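Bristia Tool-Free Drive Rails (Blue, 3.5-inch) Review

By Homa Mahmoudi
December 9, 2025 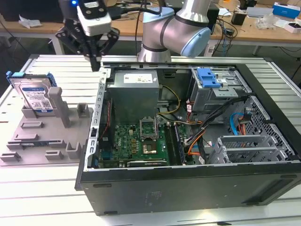
An older tower on its side with the panel off, and a hard drive in blue rails standing to its left.

I service old office desktops for a small accounting practice, and most of the work is drives. A drive gets slow or starts throwing errors, it comes out, another goes in. The towers I look after have a metal cage that takes drives on plastic rails. The original rails get lost or snap, so in June I ordered a bag of replacements from Bristia and have been using them since.

The rails come in pairs, one for each side of the drive. There are small metal pins on the inside face that sit in the screw holes of a standard 3.5-inch drive. You line up the pins at one end, flex the plastic outward, and press the other end on. The instructions are a single folded sheet with two drawings and no text. The drawings are correct, but they are small, and the left and right rails look nearly the same. The letters molded on the inside are hard to read under a desk lamp. I marked mine with a silver pen.

Fit

On most drives the fit is good. The pins go fully into the holes and the rails stay put when I carry the drive around. I had one thinner drive that rattled a little between the rails, and I went back to the original metal bracket for that one.

Sliding into the cage, they need a firm push for the last half inch and then click. The first few times I thought something was in the way. It loosens up after a couple of insertions. I have one pair that has gone in and out enough times that it now slides about as easily as the old factory rails did.

Getting a drive out means squeezing the tabs at the front and pulling straight back. With the case flat on the table this is easy. With the case standing up on the floor I found I needed two hands, and there isn't much room for two hands in these towers once the cables are in. I lay everything down now. Move the SATA cable and the power lead aside before you pull, as the tabs stick out a bit farther than the originals and will catch on a loop of wire.

Material

The plastic is a medium blue, slightly glossy, and stiffer than I expected. Out of the bag of ten pairs I have broken one rail, at the thin section behind the tab, and that was my fault for pulling at an angle. The older rails I compared them with, a set from Akbari, bend more and are easier to put on a drive, but they have gone soft at the clip and no longer hold well. I'd take the stiff ones.

Noise is the same as before. A spinning drive in this cage hums through the side panel with either set of rails. If you want it quieter you need something with rubber in it, and Trastance sells a version with small grommets. It costs more and I have only tried it in one machine.

Compatibility

This is where I'd be careful. The listing says the rails fit 281 case models and gives a long table. I checked five that I have on hand. Four were fine. The fifth has a cage that looks identical and is a hair narrower, and the rails went in halfway and stopped. The seller, Uncombe, took that pair back and the refund came through in roughly a week. Measure the cage opening and compare it with the drawing on the product page – the table alone isn't enough.

They also won't take a 2.5-inch drive. You need an adapter tray for an SSD, and the tray has to have side holes in the standard places. Mine did, and it worked fine.

Verdict

Good, stiff rails that hold a drive properly and cost less than the factory part. The left and right markings should be larger and the compatibility table needs correcting. I have reordered once.

Rating: 4 out of 5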